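Print | E-mail this message

Subject: Re: [tartan-weavers] Sett for the October scarf swap
From: Janaína Leite

Solange Barbosa wrote:
> I've got red, black and white in the stash and nothing else.
> Is three colours enough for a proper tartan, or will it just
> look like a picnic rug? My loom is only 12 inches wide.

Solange, three colours is heaps! Some of my favourite setts have only two. What matters is how the widths play off each other, so go big on the red and keep the white very thin. I'd try a red block of 58 threads, then black 12, white 4, black 12, and turn it around at the middle of the red. Wind a bit around a strip of cardboard first and squint at it from across the kitchen. 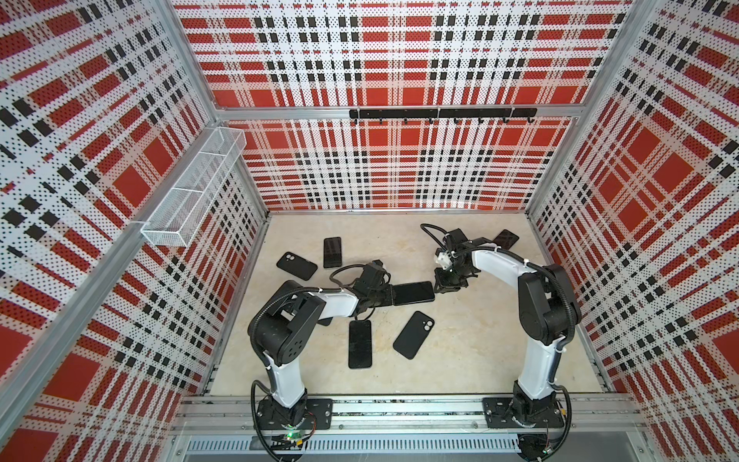

The other thing is your beat. If you pack the weft harder than the warp is set, your squares go squat and the whole cloth looks like it's been sat on. I use 10 ends to the inch for the thicker wool and measure my first full repeat before I go any further. My grey and green one last winter was lovely in the warp and a complete pancake in the weft, and I wove a metre of it before I noticed (it's now a very smart cushion).

Do twill it if you've got four shafts! Plain weave is fine too, but the diagonal where the colours cross is the bit I never get tired of.

Érica Barros has my spare reed at the moment. I'll ask her to bring it along to the swap if you'd like a lend.

Janaína

Reply by e-mail | Print this thread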